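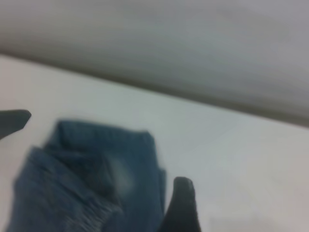
Rosalie Hofstetter asked at the end of last week's class why we should spend a whole session on indigo when every other dye gets ten minutes. Fair question, and I gave her a pretty weak answer at the time, so let me try again in writing.

Most dyes go into hot water, the cloth goes in after them, and the color soaks into the fiber. Indigo won't do that. It doesn't dissolve in water at all. You have to take the oxygen away from it first, in what dyers call a vat, and then it turns yellowish green and will finally go into the cloth. Pull the cloth out, the air gets to it, and it goes blue while you stand there watching (I still love this part!).

Even then it mostly sits near the outside of the yarn. With denim the warp threads get dipped again and again, with a rest in the air between dips, and the middle of each thread stays pale. Wear rubs the outside off and the white starts to show. So when your knees fade, that's the dye job doing what it always does.

A few words you'll need for Sunday's reading:

Warp - the long threads on the loom, the blue ones in ordinary jeans.
Weft - the threads that cross them, usually left white.
Reduction - taking the oxygen out of the vat.
Crocking - color rubbing off onto your hands or your couch.

Please read the Abeysekara chapter up to page 211 and skip the tables, they're a slog. Bring an old pair of jeans if you have one you don't mind cutting. We'll pull single threads out of the hem and look at the ends under the magnifier at 100 times.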